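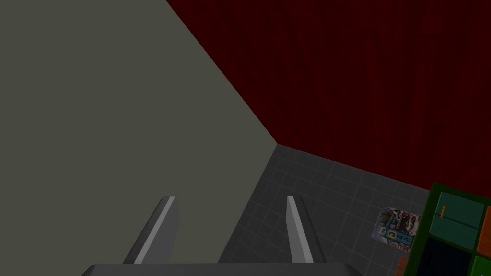
Eu sei, eu sei, prometi este texto em maio e estamos a 19 de dezembro de 2021. Mas a lã tem o seu ritmo e eu tenho o meu, e os apontamentos do dia aberto do lanifício Quezada ficaram tempo demais dentro de um caderno com uma mancha de café na capa. Vamos a isso!

Fui de comboio até Rikport e depois de autocarro, o 21, que sobe pelo vale em curvas e mais curvas (quem enjoa, sente-se à frente, a sério). A fábrica fica do lado de lá da ponte, em Praten, e ouve-se antes de se ver: um bater surdo, compassado, que primeiro tomei por obras na estrada. Eram os teares. A entrada era gratuita, davam-nos um autocolante com o nome e uns tampões para os ouvidos, e eu, que sou teimosa, guardei os tampões no bolso. Aguentei dois minutos na sala de tecelagem e lá os fui buscar.

## Da lã suja ao fio

O percurso começa pela triagem, e para mim podia ter acabado ali, que já ia contente. Os velos chegam enrolados, com palha, com cardos, com aquele cheiro a ovelha que fica na roupa até à noite. O Ákos Csizmadia, que nos guiou a manhã toda, abriu um em cima da mesa e foi separando com as mãos -- ombro para um lado, lombo para outro, barriga e pernas para o monte das mantas grossas. Depois deu-nos uma madeixa a cada um e mandou puxar pelas duas pontas junto à orelha. Se a fibra é boa, faz um som limpo, quase uma corda de viola. A minha fez um estalido triste e partiu a meio. Lã de ovelha que passou fome ou febre, explicou ele, fica com um ponto fraco exatamente na altura em que o animal esteve doente. Fiquei encantada com isto! Andar com um diário de saúde às costas e só quem tosquia é que o sabe ler.

Segue-se a lavagem, em tanques compridos, com água morna e muito pouco movimento. Quem já estragou uma camisola na máquina percebe o cuidado: calor e agitação juntos e fica-se com feltro. A lã sai de lá muito mais leve e com uma cor que eu não esperava, mais manteiga do que branco. Alguém perguntou se depois era branqueada e o Ákos fez uma cara como se lhe tivessem pedido para pôr ketchup no arroz de pato. Não branqueiam. Tingem por cima do creme e por isso os azuis deles puxam todos um bocadinho para o verde.

A carda foi a parte mais hipnótica. Uns cilindros enormes cheios de dentinhos de metal vão passando a lã de uns para os outros até sair do outro lado um véu tão fino que se via a mão através dele. O véu divide-se em mechas e as mechas seguem para a fiação. Ali perdi-me um pouco na explicação (havia muita gente, e um miúdo ao meu lado a perguntar quando é que se comia), mas apontei que o fio da casa, o Cilline, é torcido a 2 cabos para as mantas e a 4 para a linha de tricô. O de 4 cabos é redondinho, firme, dá uns pontos muito definidos. O de 2 é mais bruto e, para o meu gosto, mais bonito. 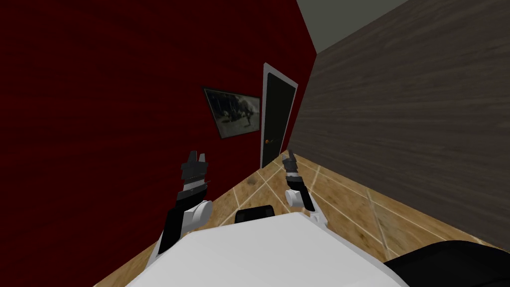

O Siamak Jafarzadeh, com quem partilhei a mesa do almoço, discordou de mim logo à primeira garfada: disse que o fio a 2 cabos faz borboto nos cotovelos ao fim de um inverno, que já tinha desmanchado dois casacos por causa disso, e que para peças de vestir só usa o outro. Discutimos o assunto durante a sopa inteira. Eu continuo a achar que o borboto se tira com um pente e paciência, ele acha que a paciência também custa dinheiro. Trocámos contactos e ele já me mandou uma fotografia de um gorro, sem comentários. (É a 4 cabos. Está lindo. Não lhe vou dizer.)

## A tarde na tecelagem

Depois do almoço, os teares. Têm uns modernos, rápidos, para as encomendas grandes, e têm uns mais antigos, de lançadeira, que continuam a usar nas mantas por causa da ourela. Nos modernos a trama é cortada de cada lado e a borda precisa de acabamento; nos de lançadeira o fio vai e volta, e a manta sai do tear com a borda fechada. É aquele risquinho lateral que as nossas avós viravam para cima na cama, para se ver.

Tentei urdir. Havia uma urdideira pequena para os visitantes e uma senhora com uma paciência de santa a explicar que os fios se cruzam sempre na mesma ordem, que é o cruzamento que manda em tudo, e que se eu o perdesse ia ter uma esfregona. Perdi-o. Ela desfez, voltámos ao início, e à segunda lá saiu uma coisa que ela classificou como "tecível". Para a manta grande que estava no tear ao lado, a urdidura tinha 400 fios, e cada um é passado à mão pelos liços antes de se tecer um centímetro que seja. Fiquei a olhar para aquilo com outro respeito e, vá lá, com menos vontade de me queixar dos preços.

E por falar em preços: a loja. Fica à saída, junto ao portão, e é uma armadilha muito bem montada. Há um cesto de restos de novelos vendidos a peso, e foi onde me perdi. Trouxe um verde-musgo, um ferrugem e um azul daqueles esverdeados, tudo Cilline, tudo sem etiqueta, por isso nem sei se a metragem chega para um par de meias. As mantas ficaram para outra vida.

Notas soltas para quem quiser ir:

- o dia aberto costuma ser em maio, e convém chegar cedo, que a triagem é só de manhã;
- sapatos fechados, o chão da lavagem escorrega;
- a sopa do refeitório vale a pena, o café nem por isso;
- o último autocarro para Rikport passa antes do que diz o horário da paragem -- perguntem ao motorista na ida.

Apanhei o meu a correr, com o saco dos novelos debaixo do braço e a cheirar a ovelha, e uma senhora no banco de trás perguntou-me logo se ainda havia do ferrugem. Havia. Mas pouco, que eu trouxe quase todo.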